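Grerklow Workshop Bookings

Service bookings and job cards from the Filton and Korkodau workshops, cleaned up and put into one format. The set covers cars, utes and light commercial vans. Trucks over 4.5 tonnes are booked through another system and are left out.

What's in the folder

bookings.csv has one row per booking
jobs.csv has one row per line on a job card (labour, part or fluid)
codes.csv explains the short codes used in both
load.py reads all three and joins them on booking_id

There are 432 bookings. Of these, 69 are fleet bookings, marked F in the customer_type column. Everything else is marked P for private.

Main columns in bookings.csv

booking_id: starts with FI or KO for the workshop
drop_off: time of day only, 24-hour clock
odometer: kilometres, as typed by the front desk
service_type: minor, major, safety check, tyre, or other
plan: Y if the visit was paid for through a monthly service plan
pickup_delay: hours past the promised time, blank if on time

Registration numbers, names and phone numbers were removed before the files left the workshop computers. Vehicle colour was dropped too, as a couple of the fleet vehicles could be picked out by it.

Loading

You need Python 3 and pandas. Put the CSV files in the same folder as load.py and run it from there. It prints a warning for any job line without a matching booking. You should see 2 of these, both tyre repairs done at the counter with no booking made. Leave them in unless you are working out totals per visit.

Known problems

Odometer readings at Korkodau were sometimes entered in the wrong box and ended up in the notes. Dzifa Amissah moved back the ones she could match to the paper cards. The rest are blank.

"Major" does not mean quite the same thing at both workshops. Filton includes brake fluid in a major service and Korkodau lists it as its own line. If you compare prices, add the brake fluid line to the Korkodau figure first.

Neither workshop opens on Sunday. Cars left in the night box over the weekend are logged with a drop_off of 07:00, which is when the box is emptied.

Parts prices are in dollars and include tax. Labour does not. We know this is awkward and plan to fix it in the next version.

Changes

Version 3 adds the plan column and fixes the swapped tyre codes.
Version 2 added Korkodau.
Version 1 was Filton only, collected in March.
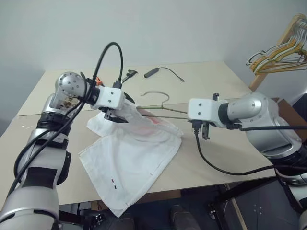 Contact

Kwaku Tsikata looks after the files. Send corrections to him with the booking_id and the column name. Questions about the Osei fleet bookings should go to Dzifa Amissah.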